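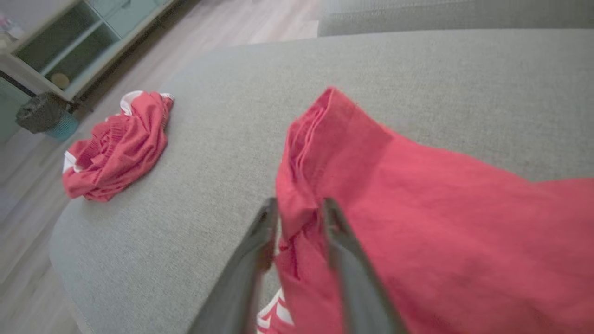 Ata da reunião de acompanhamento – projeto Pletier
1 de janeiro de 2025

1. Ata anterior
Aprovada com uma correção: o lote de demonstrações com toalhas foi entregue pela Vividby, não pela Lazaridis.

2. Demonstrações por teleoperação
A tarefa em curso é a recolha de roupa do sofá. Estão gravados 44 episódios com peças vermelhas sobre estofo cinzento claro. Em 9 deles a garra apanhou duas camadas de tecido em vez de uma. Decidiu-se mantê-los, com etiqueta própria.
A câmara do punho perde a borda da peça quando os dedos fecham. Os operadores pedem para aproximar mais devagar nos últimos centímetros. Aceite.

3. Ensino à mão
A Lazaridis propôs guiar o braço manualmente na fase de levantar a peça. Houve dúvidas quanto às mãos do instrutor aparecerem na imagem. Fica para teste, com 3 sessões curtas.

4. Meta
Mantém-se a meta de 1,000 episódios até junho. A Wirnthorpe quer incluir outras cores e outros assentos. Sem decisão.

5. Ações
Vividby: rever as etiquetas de dupla camada.
Lazaridis: preparar as sessões de ensino à mão.
Wirnthorpe: enviar lista de peças e tecidos.

Próxima reunião a marcar por correio eletrónico.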